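Speaker Notes, Session 6: Sorting Materials for the Early Primary Classroom
Presenter: Mohit Grewal, Osora Learning Resources

Opening (allow 7 minutes)

Good afternoon, and thank you for attending. The purpose of this session is to review how small blocks are presented to children in the first years of school. The Osora guidelines recommend a plain work surface, a limited set of colors, and more than one shape within the set. Please refer to page 103 of the handbook if you have it with you.

Pause for latecomers. Handouts are on the side table.

The work surface

A pale wooden board marks out the working area. Children at our Macedo site were asked to keep their blocks on the board and to return them to it before leaving the table. Patterned mats were withdrawn in August, as staff found that small pieces were difficult to pick out against them.

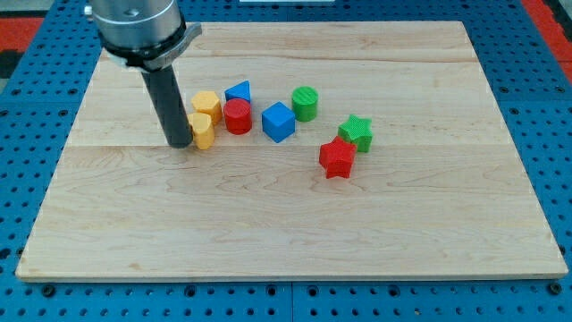

Linden, a reader of our draft notes, wrote that eight blocks in four colors may be too few for a group, and that her own pupils at Ledon had finished sorting well before the period ended. She asked whether a second set should be issued.

Our response is that a second set may be issued once the group has sorted by color and then by shape. The two tasks should be given separately. A red cylinder and a blue triangular prism belong to different groups under either rule, so teachers should also include pairs that match in color alone.

Discussion (allow 30 minutes)

Invite participants to describe the surface used in their own rooms. Record responses on the chart. Questions on ordering should be held for the Usero session, which follows the break.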